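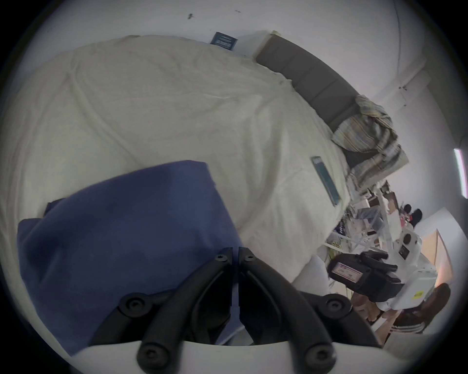

A rumpled duvet with something navy blue left on top.

My alarm system went off at 3 in the morning last December, and I did what I suspect most owners of alarm systems do. I lay there and hoped it was someone else's.

It was mine. The kitchen motion sensor had detected motion in the kitchen, which I later put down to a foil balloon left over from my niece's birthday, drifting across the room on the breath of the heating vent. The siren told the whole street. The app told me, my wife, and my brother-in-law Pete, who had been added as an emergency contact two phones ago and lives in another state. Pete called. None of the neighbors did. One of them turned on a porch light, looked out, and turned it off again, and I can't blame him, having done the same to him in the spring.

I've been thinking ever since about what I bought. The package was called the Pristier Home Plus and it cost me $3000 installed, with monitoring on top. For that I got door contacts, two motion sensors, a keypad that glows like a small aquarium, and four cameras. The salesman called himself a security consultant and walked around my house in his socks finding ways to break into it. He found plenty. By the time he got to the basement window I was ready to sign anything.

What he never asked was who would be watching. I assumed it was the sort of thing that came in the box.

The cameras send me a message whenever they see something. In the first month they saw something 134 times on one weekend alone. They saw the mail carrier. They saw a moth, repeatedly, and at terrifying size. They saw me, taking out the trash in a bathrobe, and asked whether I recognized this person. I turned the sensitivity down, and then down again, and then I muted the app during work hours, and then I muted it. I now own a very thorough record of everything that has happened in my driveway, and I have looked at it once, to settle an argument about who backed into the recycling bin. (It was me.)

Liam Ó Néill, who put locks on half the houses in our part of town before he retired, came by to fix my back door around then. I showed him the keypad. He admired it politely, then leaned on the back door and opened it with his hip. The strike plate was held on by two screws about as long as a fingernail. He replaced it with a heavier plate and four long screws that went into the stud, and charged me less than I pay for two months of monitoring. The door had been like that since we moved in. The consultant in his socks had put a sensor on it.

I'm not against the gadgets. A friend's shop was saved by a Truner smoke detector that rang through to the monitoring station while she was asleep across town, and I'd never talk anyone out of one of those. A smoke alarm has one job and somebody picks up at the other end. My complaint is with the rest of the catalog, where every product promises peace of mind and then asks for your attention thirty times a day. If I had peace of mind I wouldn't need the notifications.

The trade magazines, and the Gurus who write in them, say the answer is smarter cameras. The new Simiyu model is supposed to tell a burglar from a raccoon at 200 feet. My yard is 40 feet deep, so that's a raccoon five houses away I'll be hearing about. It costs $300 a camera, and I'll admit I had it in my cart for most of an evening.

What I'd like a security company to sell me is duller. Send someone to look at the doors. Check the hinges. Trim the hedge that hides the side window, or at least be rude about it. Find out which neighbor is a light sleeper and introduce us. Then put in two sensors, and teach me how to test them so I don't do it by accident with a balloon.

My contract comes up for renewal soon. The company has already written to offer me a fifth camera, free, if I sign for another three years. I've asked them what it would look at, and they're getting back to me.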